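Subject: Re: [Clutport] The packet drawer, again (and which baskets?)

Hello Necati, and hello to everybody else on the list who has been quietly living with a drawer like this one,
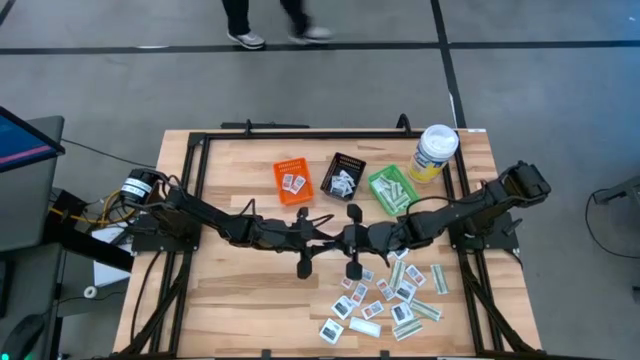

Three mesh baskets in a row along the back – orange, black, green – and a good many packets still out in front.

I meant to answer you on Tuesday and then the evening got away from me, so I hope you haven't already emptied the whole thing into a shopping bag and put it in the garage. If you have, no harm done, you can tip it out again. I'll put my answers in among your paragraphs where they belong, and then go on a bit at the end, as I tend to.

Necati Tekin wrote:
> I have been reading the list since we moved to Boltalard and this is my
> first time writing, so please be patient with me. We have one kitchen
> drawer, the wide one under the toaster, and it is full of small packets.
> Sugar, salt, pepper, ketchup, soy sauce, tea, a few of those wet towels
> from restaurants, two kinds of yeast, and some plant food that came
> with flowers. My mother-in-law adds to it every time she visits. The
> drawer is 5 inches deep and it does not close unless you press down
> with one hand and push with the other.

First of all, welcome, and please don't apologize for a first message, we've all sent one. Mine was three screens long and was mostly about lids.

I know the one-hand-down, one-hand-pushing drawer very well. We had it for years in the Mimow Street house and when we packed up to move I found soy sauce behind the drawer as well as in it, on that little ledge at the back of the cabinet. So before you do anything else, take the drawer all the way out and look behind it with a flashlight. You'll feel silly if there's nothing there and very pleased with yourself if there is.

Please do take the plant food out today, though, before you read any further. Flower food packets look an awful lot like something you'd put in coffee if you're half awake. Ours live with the vases now, on a high shelf.

> My question is this. I tried a divider tray and it was a failure. The
> compartments were the wrong size for everything. The long ones would
> not lie flat and the small ones slid underneath the dividers, so after
> a week I had the same drawer but with a tray in it. Is there something
> better, or is the answer just to throw them all away?

I'm so glad you asked about trays, and I'm sorry about yours. I had the bamboo one, the expandable kind, and it expanded itself right past the point where the packets could be told what to do. I think trays are wonderful for spoons. A spoon stays where you put it and it's always going to be the length of a spoon. Packets are slippery, they're every size, and they have that way of working themselves under things when you open a drawer fast.

What I'd do is go for small open baskets, the plastic mesh kind, and I'd go for three of them. I've gone back and forth on the number over the years. With two, one of them becomes the real basket and the other one becomes the drawer all over again, just smaller. With four or more I start inventing categories, and then I stand there with a packet of something in my hand wondering whether it counts as a condiment or a seasoning, and the kettle boils and I put it in my pocket. Three seems to be the number that my brain will put up with before breakfast.

And get them in different colors! I know some of you like everything to match, and I've seen your pantries and they're beautiful, but for this one job I'd beg you to let it go. If all the baskets are white then you have to label them, and then somebody has to read the labels, and your mother-in-law (bless her, mine was the same) won't be wearing her glasses. An orange one, a black one and a green one can be explained from the next room. "Stripy ones go in the green" is a complete set of instructions. You can holler it over the dishwasher.

You'll notice in the photo that the long green-and-white striped packets are in the green basket, and they're lying lengthwise in a bundle, all going the same direction. I think that's the single most useful thing in the whole business and I wish I'd caught on to it sooner. Long packets want to be laid down like pencils. The minute one goes in crosswise it props up the rest, and then you've got a little bonfire stack that takes up twice the room and falls over when you pull one out. The small white ones in the black basket are just in a heap, and for small ones a heap is fine. I wouldn't spend one minute of my life squaring up small packets.

> Also, how do you do the sorting itself? I started on Saturday morning
> inside the drawer, moving things from one side to the other, and after
> an hour my wife asked me what I was doing and I did not have an answer.

Oh, Necati. I laughed, but kindly, and then I read it out loud to my husband and he went a bit quiet, so I think he's done the same with his screws.

Don't sort inside the drawer. It can't be done, there's no room to be wrong in. Take the drawer to a table, set the baskets in a row along the far side, and turn the whole lot out on the side nearest you. Then spread it with your hands until it's mostly one layer. It's fine if they're lying every which way and some of them overlap, you only want to get rid of the pile, because a pile hides things and you find yourself digging. Once it's spread out your eye just starts picking. I do the easy, loud ones first, anything with stripes or a color on it, and by the time those are gone the plain ones aren't half as daunting.

A plain wooden table is lovely for this, by the way. I used to do it on the bedspread while watching television and I was forever finding pepper in the sheets. A tablecloth isn't much better, since they catch in the folds.

One at a time, too. I know it feels slow. If you scoop up a handful and try to deal them out like cards, you'll drop some and misfile some, and you'll end up going back through the baskets to check. Pick one up, look at it, put it where it goes. With the radio on it's quite a peaceful way to spend part of an afternoon, and you can have a child help, or a mother-in-law.

I'd also keep a tub of cleaning wipes within reach, the way there's one back behind the green basket in the photo. You will find a leaker. There has never been a drawer like yours without a leaker in it, and it will be either the soy sauce or the honey, and everything it has touched needs a wipe before it goes near a clean basket. Mesh is easy enough to rinse if one gets by you, but let it dry properly before you fill it again – I lost a whole batch of sugar to my own impatience that way.

As for throwing them all away, no, I wouldn't. But I'd be firm. Anything puffed up, anything you can't read, anything that's gone hard as a domino, out it goes. Yeast gets checked for a date and then gets moved to wherever you keep your flour, where you might use it. Restaurant towels go in the car. What's left after that is usually a perfectly reasonable amount of stuff and you'll wonder how it ever filled a drawer.

> Somebody on the list mentioned baskets from Peixoto last year. Are they
> still available and would they fit? I do not mind paying a little more
> if they will last.
>
> With thanks and warm regards,
> Necati Tekin

That was me, I believe, or it may have been me agreeing with somebody. Peixoto is the housewares shop on the corner of Mimow Street, number 86, with the buckets out front, and when I was last in there in June they had a whole bin of small baskets at the back past the mops. I can't promise you they'll have every color. Take a tape measure with you and measure the height with the handle or rim included, if there is one, because your drawer is shallow and it would be a shame to get them home and be right back to pressing down with one hand. If they're too tall, I'd say give up on the drawer altogether and stand the baskets on a shelf or along the back of the counter. Mine haven't been in a drawer for a long time now. We use up far more when we can see it, and I've hardly bought a box of tea this year.

I wouldn't pay extra for anything fancy. They only have to hold something that weighs next to nothing. Do run your finger around the inside of the mesh before you buy, though, and skip any with rough bits where the plastic came out of the mold, as those will snag the corner of a packet and open it for you.

Two things I'd love to hear from the rest of the list. Does anybody have a good answer for the ones that are neither long nor small, the squarish ones, mustard and the like? I've been putting them with the small ones and they sit on top like hats. And does anyone keep a limit, where one basket gets full and that's it, nothing more comes in until something's been used? I've tried it twice and both times I cheated by the end of the week.

Necati, write back and tell us how you get on, and what you find behind the drawer. And tell your wife that next time she asks, you can say you're moving it all to the table.

Warmly, from the other side of Boltalard,
the lady with the lids

--
You are receiving this because you are subscribed to the Clutport list.
Please trim long quotes when you reply, and start a new subject line for a new topic.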